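The Year We Left Gukingate

My father sold the two goats on a Friday, and by this I understood that we were leaving. I was still small enough to sleep in the bed with my sisters. We were five in that bed, and in the night I heard my mother say the name of the city again and again, slowly, like a person who tries a new shoe.

Jidudbridge. She could not say the end of it. She never learned to say it properly, even after she was buried in it.

The first men from our valley had gone the summer before. They sent letters, and the letters were read aloud at the mill. One said that the foundry paid every week, in coins, and did not stop paying when it rained. Another said that the river in the city had no fish but the people had shoes. My grandmother listened to all of it with her hands closed in her lap. Then she asked who would look after the graves, and the man who was reading folded the paper and went outside.

We traveled by cart to Trellitz and from there by train. My mother had sewn the money into the hem of my coat, for she thought that a thief would not look at a child. All day I walked with one hand on my knee, to feel if it was still there. A woman on the platform believed that my leg was hurt and gave me half a pear.

The priest had written the number of our parish on a card for my father, so that the office in the city would know how many we were: 1,727 souls. He had crossed nobody out. My father kept this card inside his hat.

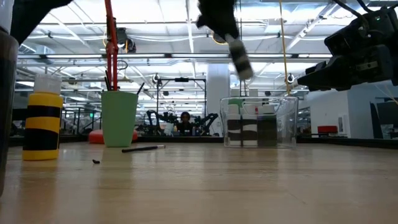 JIDUDBRIDGE, July

The room was on Negussie Street, above a man who repaired clocks. It had one window and the window looked at a wall. My father said it was a good wall. He had counted on finding his cousin there, but the cousin had moved to another quarter and left behind a chair and a debt.

In our street lived people from everywhere. The families from the coast had come first and held the corner houses. Those from the hills, like us, had the rooms at the back, and it was said that we kept hens under the beds. My mother was so ashamed to hear this that she gave away our hen, which had in truth lived under the bed.

At six in the morning the whistle blew and the men went down the hill together. I learned to know them by their boots. The coast men walked on the left side and our men on the right, and they did not speak until they had passed the bridge. After the bridge I could not see them anymore.

In the evening my father washed his neck for a long time. Then he took the card from his hat and laid it on the table beside the bread. Every week some new family had arrived, and he would tell us which one, and from which end of the valley. My mother stopped cutting the bread when he said a name she knew.

"And who is left?" she asked him once.

He turned the card over. On the back he had begun to make small marks with a pencil, and there was already little room.

"The priest," he said. "Your mother. The man at the mill."

She gave him the bread and sat down to unpick the hem of my coat.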